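Ticket: Latari sync client stuck, never finishes
Opened by: Telma Echeverría
Product: Latari desktop, on 2 laptops
Status: Closed by requester

Hi all! I've read the help page on stuck syncs and did everything on it, so please don't send me back there (I say this with love). My home office laptop says 1,223 files left to upload and it has said exactly that since yesterday lunch. The little wheel keeps spinning. The other laptop, on the same account and the same Wi-Fi, says it's all caught up, and I don't believe it either.

What I've tried so far:

Quit the client and opened it again. Same number.
Restarted the laptop. It counted up from zero, got to 1,223 and sat there.
Signed out and back in. It asked me to pick my folders again, which was annoying, and then the same thing.
Plugged straight into the router with a cable (we have a Prilia, whatever the phone company gave us). No change, so I don't think it's the Wi-Fi.

Update, 4:40 pm
Thanks for the quick reply! You asked what's in the folders. It's a big old mix: tax stuff, my choir's sheet music, scanned letters from my aunt. Nothing huge. I checked for giant video files and the biggest thing I found was a scan of a quilt pattern.
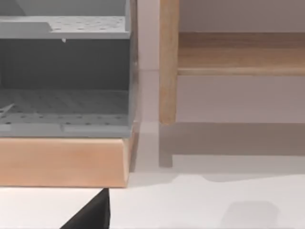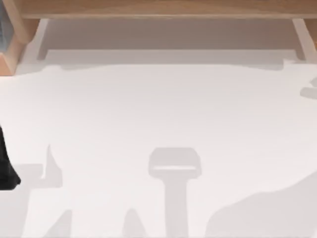
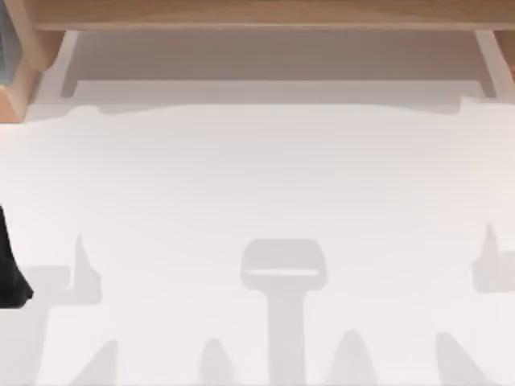 Three renders: the gray plastic rack, then two of the white tabletop with the pale wood along the top.

The sheet music is another story. On the second laptop half of the choir folder is missing -- the folder names are there but you click in and there's nothing. So "all caught up" is not true over there.

Update, 7:15 pm
Okay, I found the log you asked for. It was not where you said it would be, it was one folder deeper, you may want to fix that in your instructions. The same line is in there 114 times:

upload deferred: name not allowed

and after it a path that starts with Choir/Spring/ and then turns into gibberish. I went and looked, and somebody in the alto section (Tan, I'm fairly sure) had named a folder with a space at the very end. You can't see it at all! I only noticed when I clicked to rename it and the cursor was sitting one step too far to the right.

Update, 7:50 pm
Took the space out, paused sync, started it again. The number dropped right away, for the first time in two days. I left it alone and made soup.

Update, 9:20 pm
It says 100 percent and the wheel has gone away. Second laptop now shows the whole choir folder, and I opened a handful of the scores to be sure they're real files. They are.

So I'm closing this, with one request. If one bad folder name can hold up everything behind it, could the client please say so in the window? "Uploading" with a spinning wheel sent me off buying a cable. Thanks for sticking with me on this one!

Telma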